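Second Brindesero novel comes out in December

The small press Luneo will publish the second book of the Brindesero romance series in December. The new story is called The Mocanu Wedding and it follows the younger sister from book one, who must share a ski cabin with her former fiancé.

The paperback has 400 pages. The first 100 preorders will include a signed bookplate and a colour map of the village. Readers in Zisoser can collect their copies at the town bookshop. 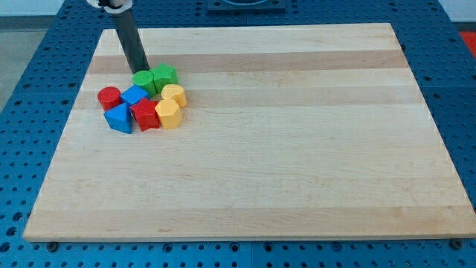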